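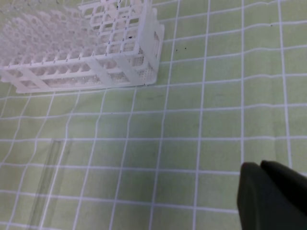

August 2, 2026
Tube sorting arm, student team notebook
Entry by Aniela Kubiak. At the bench: me, Damian, Wenceslao. Ivana in after lunch.

Goal for the day was to get the glass tube pick working from a lying-down start, then place into the rack. Plastic tubes have been fine since July. Glass is what the Prorkent round asks for, so glass it is from here on.

Started with the home position. Damian re-zeroed the arm against the corner of the mat, same way as last time: jog to the corner, touch off, save. The saved value was a little different from the one in the old file. I kept the old file and named it with _old at the end. Please don't delete it yet.

Then the hand-eye check. We pick grid crossings on the mat and see how far off the camera says they are. Near the middle it is good. Toward the back it drifts. Two causes, I think. The mat doesn't lie flat, so the lines bend a little and the fit tries to follow them. Also the lens correction is from before we moved the camera down on the wrist. Wenceslao wants to redo the correction from scratch with the printed board. I agree, but it takes a good part of an hour and we wanted picks today, so it is on the list.

Mat: tried weighting the corners. Helped some. Hortensia suggested double-sided tape under the edges when we talked last week. We have no tape left in the drawer. Ivana will bring some.

Finding the tube

The old detector looks for a blob that is brighter than the mat. Works for the white plastic tubes. With clear glass it finds nothing, or it finds the rack and calls that a tube. We turned the threshold down until it started picking up smudges on the mat, and that was the end of that idea.

Second try was Damian's. He looks for breaks in the grid lines. The lines shift a bit where they pass under the glass, so if you know where the lines should be, you can look for places where they aren't. He fits the grid first, subtracts it, and what is left over is mostly the tube and dirt. Long thin leftovers are kept, small ones are thrown out. Slow but it does find tubes. Angle comes out well. Length comes out short when part of the tube is outside the view, and then the center is wrong too, and the gripper goes for the wrong spot along the tube.

Fix for now: if the leftover touches the edge of the image, don't pick. Back up, move over, look again. I wrote this as a separate step called relook so it can be turned off.

Also cropped out the rack. We know where it sits, so everything inside that area is ignored for tube finding. This means a tube lying right up against the rack will be missed. Fine for now, but Wenceslao points out the rules let them place the tube anywhere on the mat.

Picks

Ran 34 attempts with the new finder, glass tube, start position and angle changed by hand each time. Relook on. I wrote the results on the sheet in the binder, short version:

Most of the failed ones were the tube rolling when the first finger touched it. If the fingers come down centered it is fine. If they are off to one side, one finger gets there early and pushes. Closing slower helped less than I hoped. What did help was coming down with the fingers a bit wider apart and waiting half a second before closing.

Two failures were the finder taking a smudge for a tube. Cleaned the mat after that with water and a drop of soap. There are still small dark specks on it that don't come off. They are too small to pass the length test so I am leaving them.

One failure was my own mistake, wrong config loaded. I counted it anyway.

No broken glass today. Grip force is at 50 in the Villero driver, which is just their own number and not newtons. Damian would like to try lower. I would like somebody with safety glasses on every time it changes, including him.

Place into rack

Only got to this late. The plan is: lift, turn the tube upright, go over the target hole, lower, open. Turning upright works. Going over the hole is where we are stuck. From the wrist camera the rack is hard to read. It is white and see-through, the openings in the top look like the openings in the tier under them, and the hole finder jumps between the two. Ivana asked why we look for holes at all when the rack doesn't move during a run. Fair question. I had assumed it could be bumped. We agreed to find the rack once at the start from its front edge and its end panel, work out the holes from measurements, and not look again. If it gets bumped we lose that run.

She measured hole spacing with the calipers and put the numbers on the inside cover of this notebook. She also says the tube has very little room in the hole, so we need to be closer than we are now. That brings us back to the lens correction.

Tried three places with hand-entered positions, just to see the motion. First one touched the edge of the hole and stopped on the force limit, as it should. Second went in. Third went in but the fingers brushed the rack on the way out and moved it. Need to go straight up further before moving sideways.

Data

Wenceslao has been saving wrist images from every run. The folder is now at 2,849. He wants to label some and train a small model in case the grid method is too slow. I said label first, decide later. Please don't save any more with the lamp on the left, we are not using it there again.

Other things

The Wason cable on the wrist is rubbing where it goes past the joint. Put a wrap on it. Check it before each session.

Emergency stop tested at start and at end. Good both times.

Vishwakarma team wrote asking if we would share the finger drawings. Ivana is fine with it. Hortensia should say yes or no as advisor, I sent her a note.

To do
Redo lens correction with the board, then the hand-eye check (Wenceslao)
Tape the mat down (Ivana)
Longer straight lift after release (me)
Rack position from edge and end panel (Damian)
Tube close to the rack, think about how to see it (open)
Order more glass tubes, same size as these (me)

Arm parked and powered down. Key is back in the box.

A.K.

Added later by Damian: the finder takes most of its time in the grid fit. If the arm always looks from the same pose, the fit only has to be done once. With relook there are two poses, so twice. Will try it next time.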